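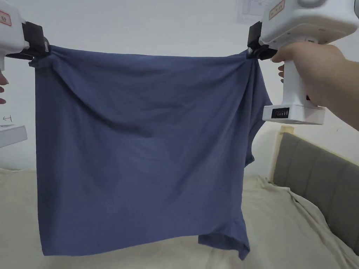
Slide 2: Linen costs at Rastgate

Good morning. The residence office reviewed textile spending for the 300 rooms at Rastgate in October. Replacement of sheets accounted for 66 percent of the total.

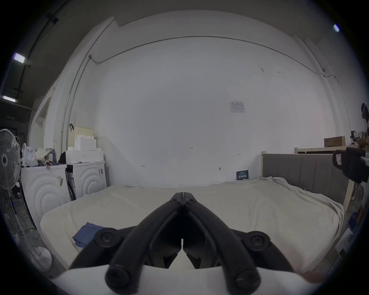

Pale cream sheet with blue cloth.

Pause for questions on the Skarnidik laundry contract.

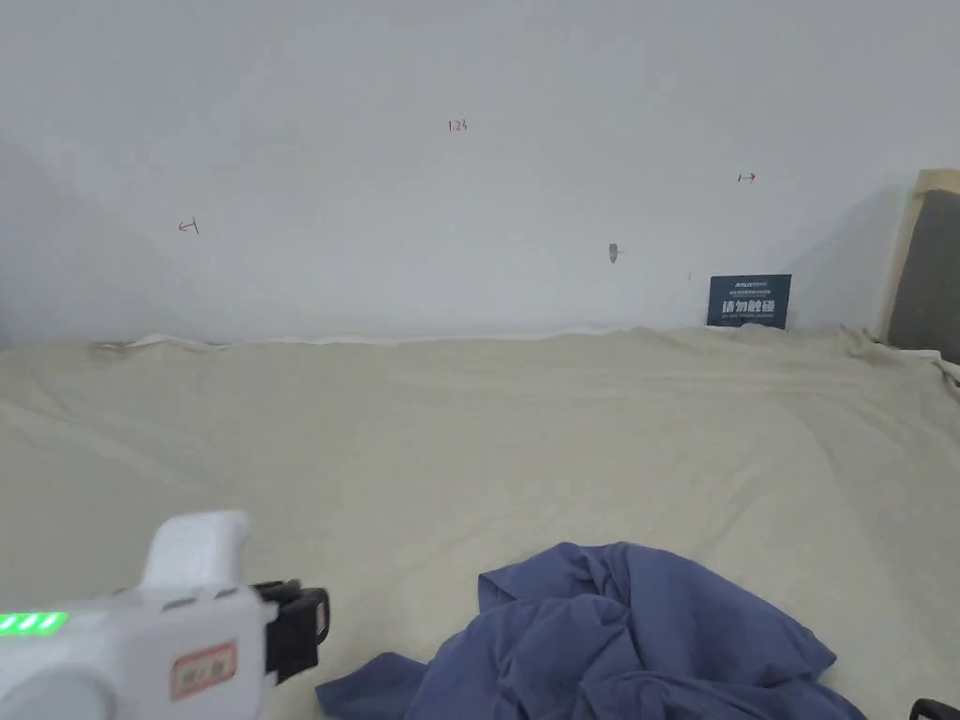 Replacement should follow a written standard. Staff now retire sheets at different stages of wear. Creases, like those across the beige cloth on the slide, are no ground for disposal.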